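Cadden Three-Wall Bench Enclosure, Marble-Pattern Top
Drusthorpe Benches and Enclosures
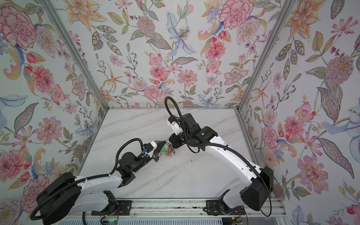

Cadden enclosure with white marble-pattern top, aluminium front rail and pale floral wallpaper.

94 shares | 5 comments

The Cadden is a bench-height work enclosure with a flat top, three walls and an open front. It is supplied as a kit and assembled on site with hand tools. The top, the walls and the wallpaper are ordered as separate line items, so a worn part can be replaced without buying the whole unit again.

Top
White with a marble pattern. The top is fitted before the walls go on. Crumbs and clippings show up clearly on the white surface and should be brushed off before wiping. Use a soft cloth and diluted dish detergent. Do not use scouring powder or steel wool. Cutting directly on the surface will mark it and is not covered by warranty.

Frame
Aluminium, with vertical posts at the two back corners and a horizontal beam along the back edge of the top. Check the post bolts after the first 30 days of use, then every April with the general bench inspection. Frames ordered before the current revision use a different bolt length. Quote the frame number when ordering fasteners.

Front rail
Silver aluminium, running along the front edge of the table. Accepts bolted mounting plates. Plates are sold separately in black. Position the plates loosely, square them against the rail, then tighten the bolts evenly. Cables should be kept clear of the plate edges while this is done.

Walls and wallpaper
All three walls take the same covering. The Simard pale floral is a stock pattern; plain colours are made to order. Wallpaper is trimmed at the corners after hanging, and each kit includes a 5% trimming allowance. Paper from different batches may vary slightly in colour. Order all three walls together if an exact match matters.

Ordering
Code: CAD-100 (top, frame, front rail and three walls)
Wallpaper code: SIM-94
Mounting plates: sold individually, bolts included
Dispatch: from the Rovercombe warehouse
Lead time, stock patterns: 5 working days
Lead time, made-to-order colours: 30 working days

Uncut wallpaper may be returned in its original wrap. Tops must be inspected on delivery, and chips or scratches noted on the delivery docket before signing.

Page revised 28/05/2024

Share this page (94)
Comments (5)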